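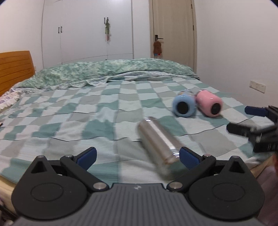
A sleeved bottle should come out of its sleeve before it is washed. Water held between the two encourages mould, and a sleeve that is never removed will start to smell within a few weeks. Lay everything out on a flat, dry surface first. A made bed does well: bottles placed on their sides on a duvet, like the pair in light blue and pink sleeves, do not roll far and will not chip if they knock together. Put a towel under any bottle that has been rinsed.

Removing the sleeve
Grip the base and push the sleeve upwards with both thumbs, turning the bottle a little at a time. If it sticks, run warm water over the outside. Do not use a knife.

Washing
Dissolve 4 g of bicarbonate of soda in 400 ml of warm water. Fill the bottle, leave for an hour, then brush and rinse twice. Wash silicone sleeves in the same solution. Fabric sleeves go in a net bag on a cool wash and are dried flat, away from radiators.

Drying and storing
Stand the bottle upside down on a rack with the lid off. Refit the sleeve when both parts are fully dry. Store with the lid off. Clear bottles scratch easily and are best kept apart from anything with a metal rim.

Search tips
Enter keyword
Go

Comments (3)

Uvutside
Washing-up liquid on the inside of the sleeve gets it back on. Rinse it off afterwards or it goes tacky.

Rondell
Does the bicarbonate shift tea stains? Mine has been brown since December.

Itari
Rondell, leave it overnight and do it twice. Worked on mine.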